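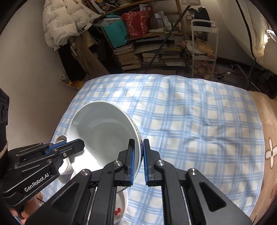
Fig. 1. A large white bowl over the plaid cloth, with smaller white pieces near it.

Sorting and Nesting Household Dishes
Handout 4, Home Management for Beginners
By Duyên Khương
July

Welcome back, everyone, and thank you for the lovely questions after our last meeting. I promised to write down what I said about bowls, which went by rather fast because we had spent so long on the linen closet (my fault, I do love a linen closet).

Start by getting everything out where you can look at it. A kitchen counter fills up quickly, so I often use a bed or a sofa with a clean sheet over it, something soft that will forgive you if a dish slips. Take each piece up by the rim and tip it toward the light. You're looking for chips along the edge, hairline cracks, and those gray marks that forks leave behind. Run a fingertip around the foot as well, where rough spots like to hide.

Next, put like with like. Go by width first and leave color for later, even if it hurts to see your pretty set mixed in with the odd ones. My own shelf in the Grostley apartment is 17 inches deep, and I only found room on it for the serving bowls once I stopped keeping my sets together.

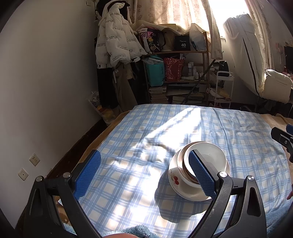 Nesting is easiest from the bottom up, with the widest and flattest piece as your base. A plate with a raised rim makes a very good one, and I'd say so even if I weren't fond of the one with the red cherries on it. Bowls go on top of that, and you can see the uppermost white one sitting at a tilt. A tilted bowl is fine while you are still sorting, but before anything goes on a shelf, take the stack apart and try the bowls in another order until each one sits level.

If you are putting dishes away for a season, slip a paper napkin or a square of old T-shirt between the pieces. Keep stacks low enough to lift with both hands, and put the heavy ones below your waist.

For next time: empty one cupboard at home, sort it by width, and bring me a little sketch of how it went back in. Pencil is fine!

Comments

Nour Fakhoury: I did the bowl cupboard last night and got a whole shelf back. Does the napkin trick work for glass plates too?

Duyên Khương: It does, Nour! Use two if they're heavy.

mapleporch70: My sketch is terrible but it's coming with me anyway.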